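Belden Flatware Words
Data card, version 2

What this is

A word list. Specifically, 738 names that people use for things in a kitchen drawer, gathered by two people who disagreed about what a dessert spoon was and let it get out of hand. Each name comes with a short definition, the place the speaker grew up, and a note on how sure they were. Most were very sure. They were also very often contradicted by whoever was sitting next to them.

The list is kept by Mayu Hirano (collecting, arguing) and Hajnalka Juhász (spelling, final say).

Where the words came from

Some 300 people filled in a paper form at the Belden public library and at two potlucks in Clindberg. The form had a blank line and the words "What do you call this?" next to an object taped to a card. We went through a lot of tape. A few forms came back with the object missing, and we would like the butter knife returned.

A second batch came from family cookbooks, church fundraiser cookbooks, and one shoebox of recipe cards. Those entries have no speaker, so the place column gives where the book was printed.

Files

words.csv: the main list, one name per row
places.csv: town, county, and state for each speaker
fights.csv: pairs of names that at least two people insisted were different objects
README: you are in it

Columns in words.csv

name: as written on the form, capital letters and all
tidy_name: the same, after Hajnalka got to it
meaning: the speaker's own words, trimmed if they went on
place_id: matches places.csv
sure: 1 to 5, where 5 is "don't be ridiculous"
source: form, book, or card

Blank cells mean we didn't ask or couldn't read it. A question mark means we could read it and wish we couldn't.

Known problems

"Tablespoon" has 16 separate meanings. We merged them in version 1, got letters, and split them again.

Soup spoons are overrepresented. The Clindberg potlucks were soup potlucks.

The sure column is not comparable between towns. People in Belden circle a 3 when they would go to court over it.

Simon, our sorting script, drops accents if you open its output in an older spreadsheet program. Open the file as UTF-8 and complain to the spreadsheet.

Ages were collected in version 1 and removed in February. Half the answers were jokes.

How to add a word

1. Check tidy_name first. If your word is there with a different meaning, it still counts.

2. Write the meaning the way you'd say it to a guest standing in front of the open drawer. "For cereal" is fine. "A utensil" is not.

3. Give the place where you learned the word. The place where you now defend it goes in the notes.

4. Name the whole object and leave decoration out of it. A spoon with a checked handle is entered under spoon, and whatever your aunt calls the pattern can go in the notes.
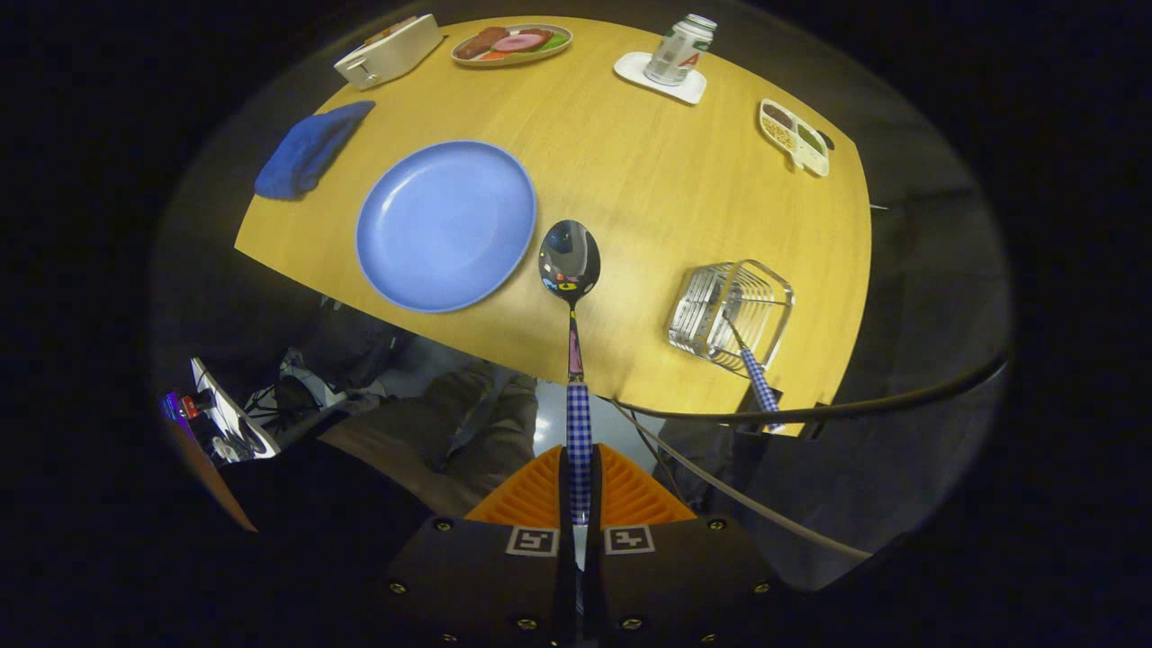 5. Send the row to Hajnalka. Expect a reply about hyphens.

License and credit

Free to use, share, and print on tea towels. Please credit the Belden Flatware Words list. If you change a meaning, say so in your copy, and don't tell the Draler side of the county it came from us.

Changes

Version 2, 9 August 2023: tablespoon split, ages removed, fights.csv added
Version 1: first release, mostly spoons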